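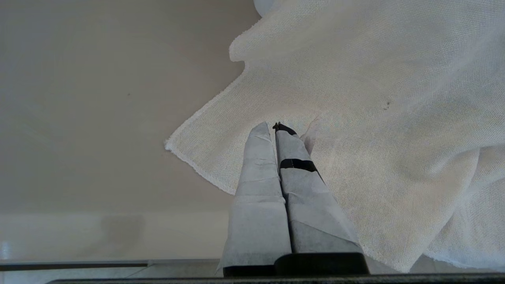
Wrist camera view, wrapped fingers at the cloth.

Finger wrap creeping down on two-finger gripper, cloth cell

Posted by zikby_cell4 in Grippers and End Effectors

We run a small cell that picks up gauze-type cloths and lays them out on a flat surface. Two-finger parallel gripper, wrist camera looking along the fingers. The fingers are wrapped in a pale covering, with a band of black tape near the top of the right one. The bare fingers are too slick for an open weave and the covering grips it well enough.

The problem is that the covering moves. After a shift the right finger shows its black tip above the wrap. The left one stays covered. Once the tip is out, the pinch gets unreliable: the gripper closes, lifts a narrow fold, and drops it partway up. Force setting is 3 on the Timorix controller scale. The log shows fault 1612 (part lost) on the drops and nothing else.

Is this a tape problem, a force problem, or should I give up on wrapping? I would like to avoid new fingers before February.

Brulurus_maint
Accepted

Mostly a tape problem. A single band near the top holds the covering at one height and leaves the rest free to slide toward the mounting block. Each close pulls it a little further. Rewrap as follows.

Power down and open the fingers by hand. Strip both, including the left. If you redo one only, the two thicknesses will differ and the closed position will be off center.
Clean the fingers with isopropyl alcohol and let them dry. Old adhesive is the usual cause of creep.
Cut both pieces from the same stock, 68 mm long. Adjust to your finger length, but cut them equal.
Fold the top over the tip before wrapping the sides. Put the seam on the outer face. Any overlap on the inner face becomes the contact point.
Tape in two places, one band below the tip and one just above the mounting block. Keep tape off the contact area, as it is slicker than the covering.
Close the gripper with nothing in it and look at the gap from the side. It should be even from base to tip.
Re-zero the closed position. If you skip this the controller still uses the old width and 1612 will come back whatever you do with the tape.

Leave force at 3 until you have run a full shift on the new wrap.

wan_fixtures

Agree on the second band. I would add that creases matter. If the covering has folds across the middle of the finger, the fingers touch there first and the tips stay slightly apart. You get a pinch on thick fabric and a miss on thin. Pull it tight before taping. We change ours every 4 shifts without checking them.

torque_and_tea

Just turn the force up. Worked for me on towels.

Brulurus_maint

Towels are thicker. On an open weave, more force with a loose covering makes it creep faster.

zikby_cell4

Rewrapped both with two bands and re-zeroed. One shift so far, no 1612. Force still at 3.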